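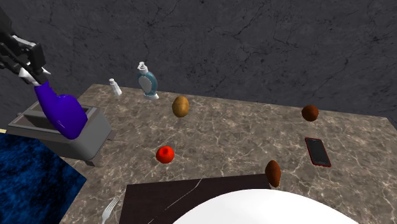

I spent a week in March at Warkero, a catering outfit that cooks 2600 lunches a day, and I went in expecting gloom. Robots are coming for the prep counter! Everybody has read that story. What I got was a bunch of former line cooks drinking coffee and arguing over how a simulated arm should lower things into a toaster.

The software is called Fendex, and the kitchen in it lives on a screen. Same marble counter, tomato here, potato there, a phone somebody would surely have left lying around in real life too. The cooks run tasks, score them, and write down what bugs them. They got through 312 in one shift while I sat there, and my eyes hurt just from watching.

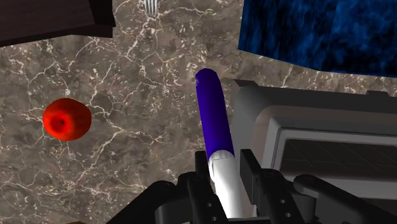 By Marnie Oldacre
Contributing Writer

The pincer with the purple and white tube got a long discussion, most of it about grip and how near you want to get to the red fruit (cooks have opinions about elbow room). One woman told me she misses the noise of the real line -- and the free food, obviously. Her wrists feel better, though. Her pay went up a little, and her hours stopped at five.

Not everyone is happy. Almost 30 people still work the hot side, and they'd like to know who moves upstairs next. Management told me training spots open again this fall. The hot side hadn't heard that yet.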